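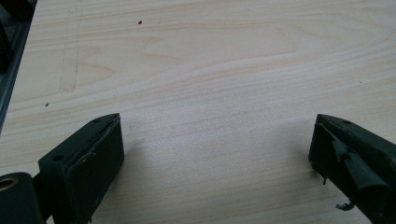
Forano table tops: surface gallery

Workshop pages, Fameo. Last revised 8/24/22.

The gallery records the tops of the Forano work tables, with a short note for each on grain, finish and upkeep. It is meant for people who already own a Forano, or who are choosing a replacement top and want to know how the surface is likely to look once the finish is on. Drawings and prices are kept on separate pages.

All tops in the series are 855 mm deep. Length depends on the frame. Numbers are stamped on the underside near the left rear fixing.

Top 56

Pale wood, cream to beige, with wavy bands of a slightly darker honey colour. The grain opens into long ovals and arches in one area and runs straighter and closer together below it. Smooth, matt face.

Grain

Ovals and arches of this kind appear where the saw has passed through the growth rings at a shallow angle. The lines close up and straighten as the cut meets the rings more steeply. Both patterns can occur on a single top and neither is graded as a fault. Customers who want straight lines throughout should ask for it when ordering. It adds to the waiting time and we cannot always supply it on the longer frames.

On the Forano the grain is laid to run along the length of the table. Across a depth of 855 mm some seasonal movement must be allowed for, and the fixing slots under the top are cut long for this reason. Do not replace the slotted plates with plain brackets. A top held rigidly at front and back may cup or split.

Finish

Guérin matt oil, 2 coats, wiped on and wiped off again within the time given on the tin. The oil is clear, but it warms pale wood a little and the darker bands pick up more of it than the light ground does. Samples sent out before July were finished with the earlier satin oil and will look yellower than a present top.

Between coats the surface is rubbed along the grain with a fine pad. Rubbing across it leaves marks that are hard to find when the wood is dry and very easy to find when the next coat goes on.

Matt oil shows fewer scratches than satin but holds greasy fingerprints for longer. Wipe with a cloth and plain warm water, then dry. Washing-up liquid is acceptable in small amounts. Scouring powder is not.

Care in use

Black scuffs from rubber feet, pads and cable covers usually lift with a clean white eraser. Work lightly. If a shine develops, the finish has been burnished and will need a thin wipe of oil to bring it level with the rest.

Small dents can be raised with a damp cloth and a warm iron. The oil has to come off first, by sanding an area a good deal wider than the dent, and the patch is then oiled twice as if new. It will stay lighter than its surroundings for several weeks - on pale tops the difference is slight.

Metal clamps should be used with card or cork under the jaws. Damp steel left on the surface overnight can produce a blue-black stain that goes deeper than ordinary sanding will reach.

Re-oiling

Once a year for tables in light use. Tables used daily may need it every 90 days, mainly along the front edge where sleeves and forearms rest. A drop of water placed on the surface is a fair test: if it spreads and darkens the wood instead of standing up, oil is due.

Spread used oil cloths out flat to dry outdoors before they go in the bin. A screwed-up oily cloth can catch fire by itself.

Lighting and colour

Cream and beige tones are difficult to judge on a screen. Under warm bulbs the honey bands look stronger; in cool daylight the ground looks almost white and the bands fade. Anyone matching a new top to an existing table should request an offcut and lay it beside the old surface for a day, looking at it morning and evening.

Related pages

Forano frames and fixing plates
Erkness edge strip - profiles and fitting
Guérin matt oil: drying times
Sanding and patch repair
Offcut requests

Please quote the top number in all correspondence. If the stamp cannot be read, give the length and the year of purchase.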